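The Cup at the Back of the Shelf

Every household has more cups than people, and I have never met anyone who could tell me how it happened. You start out married life with a matched set of eight, white or perhaps a daring blue, and then the years go by and the set thins out and other cups wander in to take its place (from office parties, from a roommate who moved to Portland, from an aunt who was clearing out her own kitchen), until one morning you open the cabinet and realize there's hardly a matching pair in the whole crowd.

I've been thinking about this since March, when I spent a long and very happy afternoon at Azimi, the secondhand kitchen shop that Shahla Azimi opened in 2016 with what she could fit in the back of a station wagon. She sells pots and cake tins too, but it's the cups people come for. They stand in there forever, picking one up, putting it down, trying the handle with two fingers and then three.

"You can't hurry them," she told me, pouring tea. "A plate is a plate. A cup goes on your face!"

Her own taste runs to earth colors, and I have to say she has converted me. I used to think of brown as the color a mug was when it had given up. Now I look at a small olive-tan mug beside a couple of brown cups with silvery insides, and then a coral-red plastic one barging in among them like a child at a grown-ups' dinner, and I think it's about as nice a gathering as you could ask for. 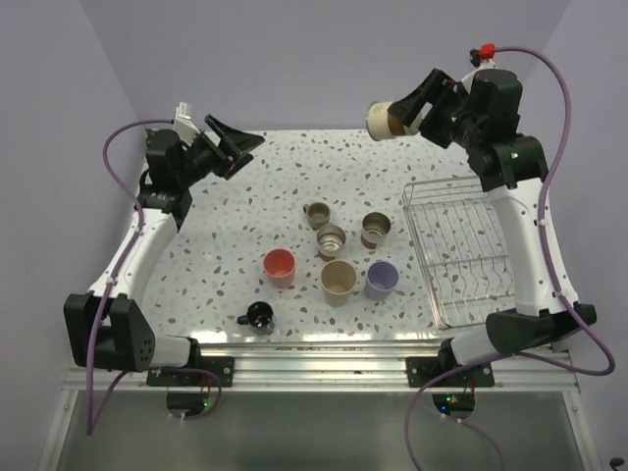
Babak Ansari would throw out the plastic. He wrote to me after I mentioned cups in an earlier column, and his position is that tea tastes of whatever you drink it from, that metal makes it sharp and plastic makes it sad, and that a person needs one good ceramic mug and a hook to hang it on. He has had his for 31 years and washes it by hand.

I do admire that. I also know I couldn't live that way, because my mornings and my evenings want different cups. Coffee wants something heavy. Water at bedtime wants something light that I can knock off the nightstand without waking the dog. And when my sister's children come over, I'm glad of every unbreakable thing I own.

Shahla's advice, if your cabinet is bursting, is to take everything out and set it on the table, all together, and leave it there through supper. See which ones your hand goes to. The ones you keep reaching around can go in a box by the door.

I tried it the week I got home. I filled the box, felt very pleased with myself, and went back two days later for the ugly green one with the chipped foot, which I'm drinking from now.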